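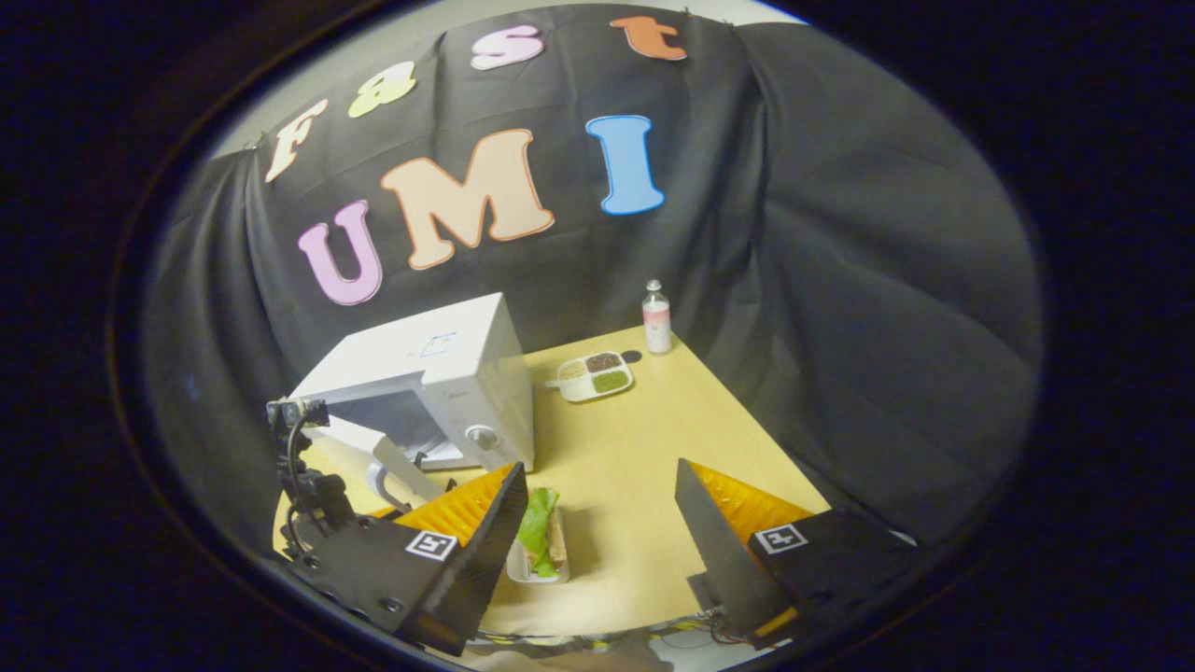 Tullside Local Press list
Posted by Booker Obi, January

Print this message | E-mail this message

Re: Naming people in inquest reports

Darnell Castellanos wrote:

> We had a call this morning from the family of the man in the Haddad Road
> inquest. They don't dispute anything in the report. They want his name
> taken out of the online version, as it is the first thing that comes up
> when anyone searches for him, and his daughter is starting at the
> secondary school. The hearing was 13 months ago. I said I would ask what
> other papers do before giving them an answer. Do you have a written rule
> at the Gendside Courier, or do you decide each one as it comes?
>
> Also, does anyone know if the coroner's office still sends the list out
> by e-mail? Ours has stopped.

Darnell,

We do have a written rule. It is one page and was last changed when I took over the desk. I'll set out what it says and then how it works in practice.

A report of an inquest held in public stays up and keeps the name. We will correct it if it is wrong, and we will add a line if something important happened later, such as a second hearing. We don't remove a name at the request of the family, however much we feel for them. The same rule applies to court reports.

The part that helps in a case like yours is further down the page. The editor may ask for a report to be hidden from search engines while it stays on our own site. Anyone who goes to our archive can still find it, but it doesn't come up when you type the name in. We have done this 6 times. Four of those were inquests and the other two were old court reports where the person had been under 21.

To get that far, a request has to be in writing and come from a close relative or the person named. We look at whether the story has any bearing on something still going on, for example a hospital or an employer under investigation. If it has, we leave it alone. I would want to know that about Haddad Road before I said anything to the family. Wasn't there a question about the lighting on that stretch? If the council is still dealing with it, your report is part of the record of that and I would be slow to touch it.

I would also read the report again with the detail of the death in mind. Ours from that period often said more than they needed to about method. We have cut lines from three of them since, and put a note at the bottom each time to say the text had been shortened and when. Please do add the note. We once changed a report without one and a reader who had kept the paper copy wrote in, and he was right to complain.

On the coroner's list, it still goes out, but from a new address. Ours was going into the junk folder for a few weeks. If you can't find it, ring the office and ask to be put on again. They are normally quick.

I can send you our page if it's useful. It was typed up for the old Esetora system, so the layout is poor, but the words are all there. Change whatever you like.

Booker Obi
News desk, Gendside Courier

Print this message | E-mail this message

Recent messages on this list
Coroner's list: change of address
Parish council minutes, who still prints them?
Photographs from school sports days
Re: Re: Byline for reader reports
Letters page, anonymous writers
Esetora archive, missing pages before 2009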